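Gripper trials: where we've got to
Posted Thursday, by Valquíria Conceição
Print this page | E-mail to a friend

Quick one from the Hasavlow bench before the newsletter goes out. I promised Ross a full write-up and this isn't it, sorry. Full thing in December.

So. The question was whether we stay with the standard two-finger gripper for the Plallcombe sorting job or pay extra for the wide-opening one. All in the simulator for now. No real arm gets touched until the numbers look decent, and the real table isn't booked anyway.

First job was the wrist camera. Old mounting had it too close in and the fingers blocked half of what we needed. Moved it back, tilted it, ran the lot again. Much happier. Both pads in view and you can judge the gap between them without squinting.
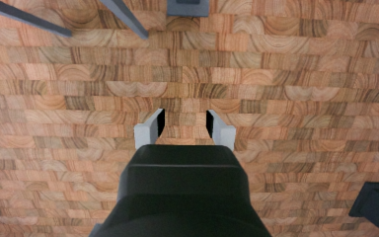

Wrist view, fingers open, nothing between the pads.

Downside – the housing takes up a fair bit of the view now. We could crop it but the controller people at Firnstead asked us not to, they want the same picture going in every time. Fine. Left alone.

Then the runs. 382 attempts over 2 controller settings, slow and not so slow. Slow is better on small things, no suprise there. On bigger things it makes hardly any difference and you just sit waiting. My vote is slow for the last bit of the approach only and quick for the rest. Ross wants slow all the way down. We haven't settled it.

Dice are the awkward ones. All those little faces, so the pads touch on an edge, the die rolls a touch and you've lost it. Lining the wrist up to a pair of opposite faces before closing helps a lot. Costs 6 seconds each go, which adds up over a long run, but I'd take that over chasing a die round the table. 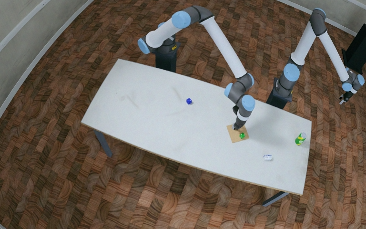 Same layout for both grippers, by the way, and please keep it that way if you're adding runs. Somebody shifted the start positions last time and we had to bin 12 results becuase they couldn't be compared with anything. If you want a different layout, save it under a new name and tell me.

Still to do: softer pads, a room-camera-only run with the wrist camera switched off, and the wide gripper on the slow setting, which is half done. Early feeling is that the wide one is nice on cans and clumsy on everything else. Don't quote me on that yet.

If anyone has a go on the shared machine, log out after. Twice this month I've come in to find a run stuck overnight. And put your initials in the results sheet – blank rows get deleted.

More when the wide gripper's finished.

Contact the newsletter desk | Copyright Hasavlow Automation Group | Back to top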